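Teaching a Simulated Arm to Put Things Away at a Sink
Project report, Chidubem Ezeani
Shop partner: Alina Ardeleanu
Submitted September 16, 2020

1. What the project is

Alina and I share a bench at the Cliltgate workshop, and for the past term we have been building a small tidy-up cell there. The plan is a fixed arm next to a utility sink. People leave cans, caps and bottles in the basin, and the arm lifts them out and sets them on a shelf. Neither of us owns an arm good enough to do this, so the build has two halves. Alina made the physical parts: the mounting table, the shelf and a set of 3D-printed finger pads. I made the simulated version, where we could try motions without breaking anything.

This report covers mostly the simulation. Alina's report covers the table.

2. Setting up the scene

I started from a stock Franka arm model, with its usual two-finger gripper. The sink was harder. The real one at Cliltgate is a plain steel tub with a dented rim, and my first model of it looked fine but made the physics engine very slow. The curved walls had far too many faces. I replaced it with a pedestal sink from a free asset pack, which has a shallow basin and simple edges, and gave it a marble texture.

The change meant the simulated basin and the real one no longer matched. The real tub is deeper. We talked about this and decided that a shallow basin was acceptable for the first version, as long as I wrote it down as a limit of the work. See section 6.

The collision shape for the basin is made of nine convex pieces. With four pieces the objects sat slightly above the stone, and the gripper closed too high on them.

3. Control

I split each pickup into four stages: move above the object, go down, close, lift. A small program called Zosska (our name for it) steps through the stages and writes a log. The arm positions come from an inverse kinematics solver. I did not write the solver, but I did have to change its settings – the default let the elbow swing out over the counter, and in the first runs the forearm hit the faucet more often than it missed it.

I fixed this in two steps. First I added the faucet as an obstacle with a simple box around it. Then I gave the solver a preferred elbow position, high and away from the wall. The second change helped more than the first.

Grip force was set by hand. Too little and the object slid out during the lift. Too much and the simulator pushed the object through a finger, which is a known kind of problem with thin shapes and a large time step. I cut the time step in half and the problem mostly went away. Each run then took twice as long.

4. Camera views

The program keeps two views of each run. The room view shows the arm and the sink together, and I used it to check clearance. The close view looks past the fingers at the object. Alina asked for the close view because she needed to know where the pads would touch a can, and she shaped the second set of pads from it.

Close view first, then the room view.
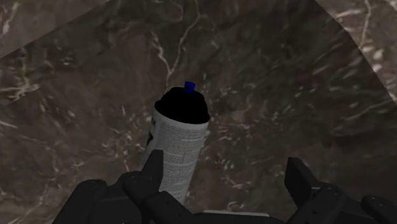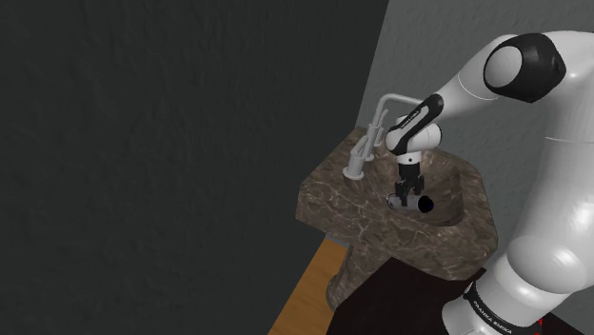

5. Results

I ran 200 trials with the final settings, moving the starting position of the object a little each time. The arm failed in 41 of them. I went through the logs for all of the failures and sorted them by stage. Most were in the close stage, where one finger touched the object early and turned it before the other finger arrived. Upright objects tipped. Objects lying on their side rolled toward the basin wall, and after that the fingers could not get down on both sides.

The rest were in the lift stage. Only a few were collisions with the faucet, and those all came from starting positions at the back of the basin.

Centering the hand better before closing would probably fix the largest group. I tried a version that nudges the hand sideways when one finger feels contact first. It worked on upright objects but I ran out of time to test it on the others, so it is not in the results.

6. Limits

The basin is too shallow compared with the one in the shop. There is no water in the simulation, and the real objects will often be slippery. All objects are rigid, so nothing dents or squeezes. Lighting is fixed, which does not matter yet because the program is told where the object is and does not have to find it.

7. Next

In October we plan to bolt the table down and test Alina's pads by hand, with a spring scale, on the same kinds of objects. The friction values in my model were guesses, and the spring scale should give us better ones. After that I want to go back to the steel tub model with fewer faces and run the trials again. The logs and scene files are on the shop computer in the folder marked Zosska, and the settings for the final runs are in the file with the latest date.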